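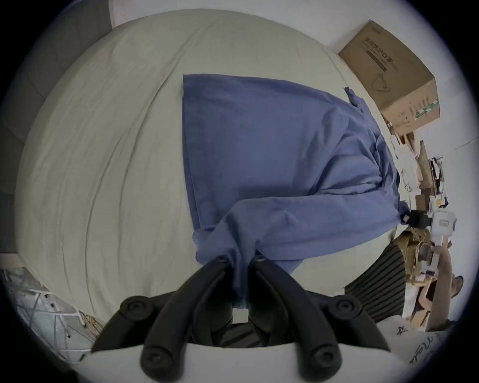

Figure 3. A crumpled blue garment on a cream bed sheet, with a cardboard box at the edge of the bed.

4.2 The bed as a sorting surface

When we began visiting homes in Setness and Toft, we expected most of the folding to happen at a table, or perhaps on top of the washing machine, and our first interview guide was written with that in mind (we had a whole page of questions on table height!). The households soon set us straight. In 13 of the 20 homes the clean clothes were carried to a bedroom and put down on the bed, and there they stayed until somebody had the time and the patience to deal with them. Figure 3 shows the kind of surface we mean: a wide, pale sheet with a few long wrinkles in it, and a single blue piece that looks like a long-sleeved shirt, one edge lying fairly straight and the rest bunched into folds.

People were fond of the bed for this work, and they told us so at some length. It is large, it is soft, and a shirt can be spread out on it with both sleeves open, which few of the kitchen tables in Toft would have allowed. One mother of three described the bed as "the only place in the house where I can see everything at once," and several others said much the same thing in their own words. A bed also sets a deadline, as Hedegaard has argued in her earlier work on evening routines, for whatever is lying on it at nine o'clock has to go somewhere before anyone can sleep. In five homes that somewhere was a chair, and the pile came back to the bed the next morning.

The softness has its price, though. A sheet gives under the hand, so that when a person presses a crease out of a sleeve the sheet tends to wrinkle along with it, and a good many of our participants smoothed the two together without seeming to notice they were doing it. Long-sleeved garments took the most handling. The usual way to begin was to look for a straight edge, most often the bottom hem, and to pull the rest of the garment into line from there. Where a piece had landed in a heap, the search for that edge could go on for up to 90 seconds, with a fair amount of turning over and muttering along the way.

We should also say something about boxes. Cardboard boxes turned up on or beside the bed far more often than baskets did, above all in the Vondside apartments, where many families had moved in as recently as January and were still living partly out of their packing. A box was used for clothes to be given away, for clothes that belonged in another room, and now and then for things that had nothing to do with clothes at all. Rathjen and Kiiskinen, who coded the visits separately, disagreed for some weeks over whether to treat the box as storage or as part of the sorting itself, and we finally settled on the second reading, which fits better with the way people talked about it. We return to the matter in Section 5, where the bedroom is compared with the hallway.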